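Law Clinic Module – Group Report
Drestley College, Year 2
Handed in 21/02/2020
Written up by Jianhua Zeng for the Stotside group

What we did

Our job was to look at how first years find out about the free legal advice desk at Stotside, and why so few of them go. Module brief said survey plus interviews. We sent the survey to 468 students and got 70 back. Low, but better than last year's group.

Interviews were harder. Planned 30, did fewer, mostly because of the moot court heats landing in the same fortnight. Notes from these are in the appendix, apart from the two people who asked to be left out.

What they said

Most had heard of the desk from a tutor in passing. Hardly any from the posters. Several thought it was only for housing problems – that was true once, under the old Duvness scheme, and the leaflet still reads that way. A few thought you had to pay. One asked if it would go on thier record.

Opening hours came up again and again. The desk shuts before the afternoon seminars finish, so anyone on the Quiroga pathway can't get there at all without skipping something.
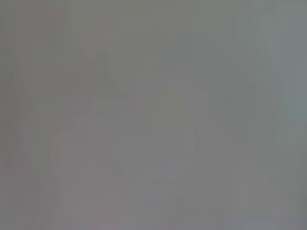 Fig. 1. Grey tones, with a darker wedge shape upper left of centre.

Problems with our method

Survey was too long. Question 9 asked two things at once and we had to drop it. Also we only emailed it, so people who don't read college email (lots) never saw it. Should of gone round the lectures in person.

Coding the answers took ages. We each did half and then swapped, and didn't agree on what counted as "aware of the desk". Settled on: could name the building or the day it runs.

What we would change

New leaflet, plain wording, says FREE at the top. One late session a week in term time. Five minutes at induction from someone who works on the desk. Draft leaflet is in appendix B, still needs checking by the clinic supervisor.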